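Savmont Bumper Case for Phones

Sold by Foltedia
Item 691
In stock, ships flat in a paper sleeve

Colors: lilac, light blue, pink, mint, slate

Hi, Minttu Partanen here, I run the phone accessories side of Foltedia and I write these pages myself, so you get my opinions along with the specs. I've carried a Savmont on my own phone since October and it's still on there, a bit scuffed at one corner (my driveway, my fault).

The Savmont is a bumper with a back, all one piece, soft enough to peel off with your thumbs and stiff enough that it doesn't bag out at the sides after a month. That was my big complaint with the old Turunen cases we used to sell. They felt great for a few weeks and then you could slide a fingernail under the edge and lint got in everywhere. I still get emails asking for them! Sorry, they're gone, and I think you'll like this one better.

What I really love is the rim. It comes up a little past the glass all the way around, so when you put the phone face down on a table the screen isn't what's touching. And it's the part you see from the front, so it's where the color matters. My sister and I have the same phone and we used to grab the wrong one constantly. Now mine is pink and hers is light blue and we've stopped reading each other's texts by accident.

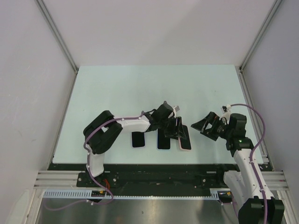

On picking a color, the lilac is very pale. In some light you'd call it white, and a couple of people have sent it back because they were hoping for a proper purple. If you want something that jumps out at you from the bottom of a bag, go pink. The light blue is the one we sell the most of, mostly to people who can't decide. Mint is new this year and slate is the one for people who wish we sold black (we don't, it shows every crumb).

Putting it on: start with the camera corner, press that in first, then work down the long sides and finish at the bottom. If the last corner fights you, warm the case in your hands for a minute and try again. Please don't use a butter knife. Eetu Kauppinen, who packs our orders, did that to a sample and left a nick you can feel every time you pick it up.

Cleaning: dish soap, lukewarm water, dry it before it goes back on. Ink doesn't come off the lilac. Jeans dye mostly does if you get to it early.

Details
Material: flexible TPU, matte finish
Buttons: covered, with a raised ridge
Wireless charging: yes, leave the case on
Lanyard hole: bottom left corner
Screen protector: not included, but the common glass ones fit inside the rim

Does it fit my phone?
Check the model name in your settings before you order, and pick the same one in the menu. The plus size and the regular size look a lot alike in the list and that's the most common reason for an exchange.

Can I get a mixed set for the family?
Yes! Put each color in the cart separately and they'll all come in one package. For school or office orders, write to Impi Savolainen at our order desk. She handles anything over 400 pieces and can do a color split however you like.

Returns
Send it back within 30 days, used is fine, just wipe it down first. Page last updated June 18, 2026.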